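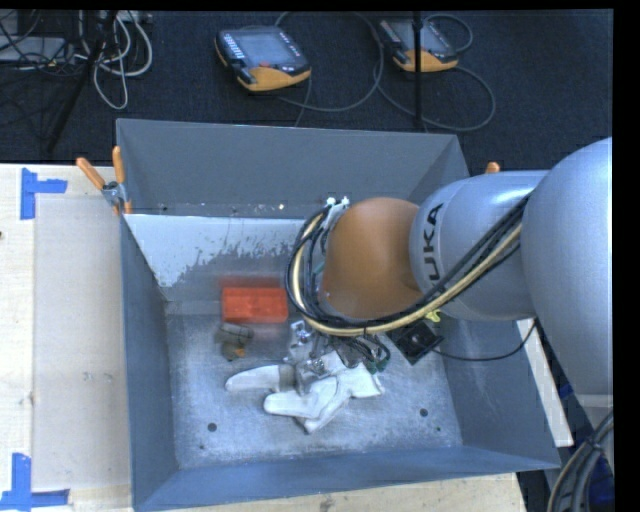
Singers wanted for the Nellar Community Choir

We're starting up again in November and we'd love to hear some new voices! All parts are welcome, though we could really use a few more tenors and low altos (last spring we had three tenors, and they sang their hearts out).

You don't need to read music. Karabo Cele, our director, teaches most songs by ear, and Taner Gökçe records practice tracks for each part so you can sing along in the car. This season it's folk songs and a couple of old radio tunes, plus a new piece Karabo wrote over the summer that I can't stop humming.

Rehearsals start at 7 p.m. in the upstairs room at Teltau Hall and last up to 2 hours, with a tea break in the middle. Please bring a pencil and a water bottle. There's an elevator by the side door.

No auditions and no fee. Come try one rehearsal and see how it feels. To join, leave your name and a phone number at the Teltau Hall front desk, and Taner will call you back within 48 hours.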